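The Folding Standard

The rule book came in November, a few weeks after I started at Patesmont. It was 40 pages, stapled twice, and on the cover somebody had written UVER FOLDING STANDARD, DRAFT in capitals. I read it on the bus. By the time I reached my stop I had found 2 rules that couldn't both be followed.

Rule six said the operator must never release a garment until it was flat. Rule eleven said the operator must release at once if the fabric went tight between the grippers. Anyone who has folded a sleeve knows that it goes tight just before it goes flat.

I sent a note to the Monti office, where the standard had been written. The reply came back in an hour. It said to use my judgement and to write down what my judgement had been.

So I did. I was on home visits then. You went to a person's place, set up in whatever room they offered, and folded what they had. The rules didn't allow us to bring our own clothes. They didn't allow us to iron anything or tidy the room either, and I thought those were the best two rules in the book. A robot that learned in a showroom would be no use in my mother's house.

The hard rule was the pace. You had to work slowly enough that a machine could copy you, but you weren't allowed to stop in the middle of a fold. If you stopped, the episode was void and went in the log with a code. I had a lot of codes at first. I would get one side over, see that the hem was crooked, and hang there above it, thinking. 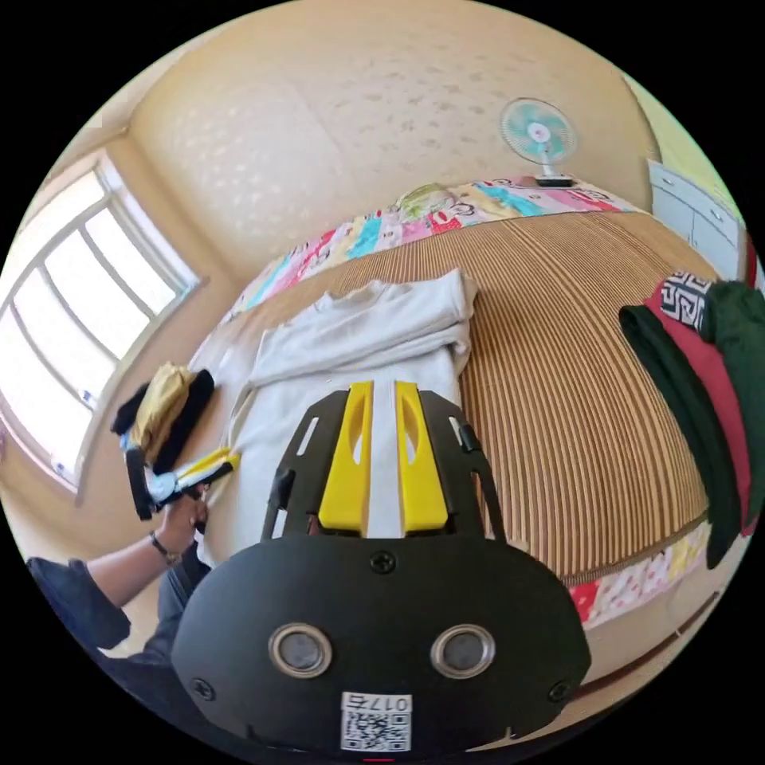
My supervisor had a saying about hems, that a crooked one was still a fold. It took me most of the summer to believe it. At home I refolded tea towels that my partner had already folded, and I had been doing that for years before anyone paid me. On the job I had to let a bad fold stand, mark it as bad, shake the thing out and begin again. The standard called this an honest failure. It wanted us to keep every one.

In the autumn they asked for comments on the second draft. Most people sent a line or two. I sent four pages. I said that rule six should come after rule eleven, and that tight fabric should always win, whatever the fold looked like. I said there ought to be a rule about asking. You were in someone's bedroom, handling their clothes, and the draft had plenty to say about battery levels and not a word about that. I wrote that the operator should ask before touching each pile, even if the person had already said yes to all of it at the door.

I didn't expect much. The log by then was up to episode 3629, and 467 of those were mine, a fair number of them void. I didn't think a person with my record would be listened to on the subject of rules.

The final version was put up on the Jutumow site in May 2021. I read it at the kitchen table with the laundry still in the basket beside me. Tight fabric had moved up to rule one. The bit about battery levels was now a single line. I went through looking for the rule about asking and couldn't find it, and I was annoyed enough to get up and fill the kettle.

When I sat down again I saw that it wasn't in the numbered list at all. They had put it on the first page, on its own, before the rules began. The wording was mine except that they had fixed a comma.

I read it a few times - more than I needed to. Then I folded the laundry. One of the tea towels came out crooked, and I put it in the drawer with the others.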